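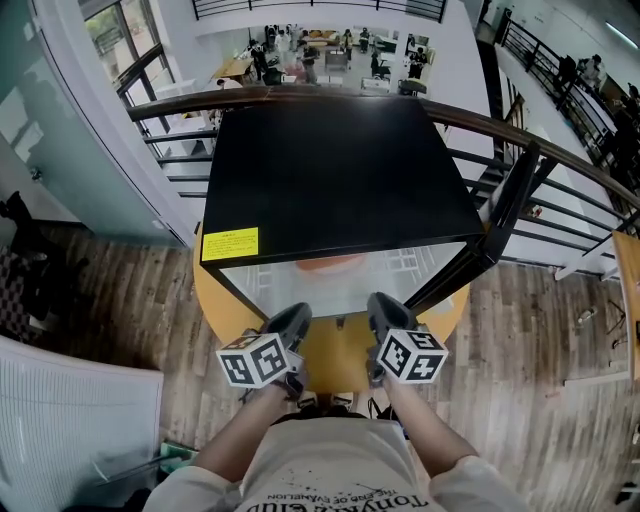

According to Siiri Saarinen, any account of the compact refrigerator should begin with its cooling method, as most complaints about the type come from buyers who expect one method and receive the other. A compact refrigerator, also called a mini fridge or bar fridge, is a small household appliance for keeping food and drinks cold. It is sold for bedrooms, offices, hotel rooms, dormitories and vehicles.

Classification

There is no single size limit for the class. Retail listings usually include single-door units that fit under a standard counter, along with cube-shaped and countertop units. The smallest models hold a few cans and have no freezing compartment. Larger ones may have a small icebox at the top, which is rarely cold enough for long-term storage of frozen food.

Cooling methods

Three methods are in common use.

Vapor compression uses a motor-driven compressor to circulate a refrigerant through a condenser and an evaporator. It is the most efficient of the three and holds a set temperature in a warm room. The compressor cycles on and off and produces audible noise and some vibration.

Absorption units are driven by heat, from either an electric element or a gas burner. Most designs use ammonia, water and hydrogen in a sealed circuit with no moving parts. They run almost silently and are common in hotels and recreational vehicles. They must stand close to level for the liquid to drain correctly through the circuit.

Thermoelectric units use the Peltier effect. Current through a semiconductor module moves heat from one face to the other, and a fan usually clears heat from the warm side. The inside temperature depends on the room temperature, so a thermoelectric unit in a hot room may not reach a safe temperature for meat or milk. Early Himby models were sold with a fixed-output module and no thermostat. The Grulent line added a two-step control.

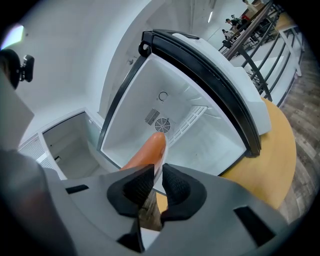
An open mini fridge with a white finish.

Temperature and food storage

Fresh perishable food should be held at 40 °F or below. Because the cabinet is small, each opening of the door replaces a large share of the cold air, and recovery time depends on the cooling method and the load. Shelves nearest the evaporator are coldest, and produce placed against it may freeze. Root vegetables keep best in a closed bag or container that limits moisture loss. Cooked leftovers should be stored in shallow covered dishes.

Installation

Rear or side clearance is needed for heat to escape. The Wirnard installation guide calls for 2 inches at the back of its freestanding units and advises against enclosing them in cabinetry. A unit that has been moved on its side should stand upright before it is switched on, so that oil can return to the compressor.

Defrosting

Many small compression units are defrosted by hand. Frost on the evaporator acts as insulation and lengthens the running time. The unit is unplugged, emptied and left open until the ice releases. Sharp tools can puncture the evaporator wall, a fault that is seldom worth repairing.

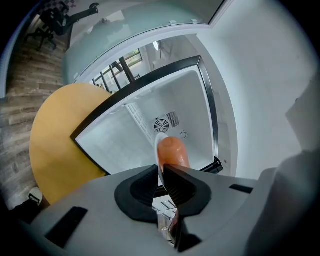 Vasylenko objects that manual defrosting is described too often as a drawback, and argues that the lack of a heater and timer leaves fewer parts to fail.

See also

Absorption refrigerator
Icebox
Thermoelectric cooling
Wine cooler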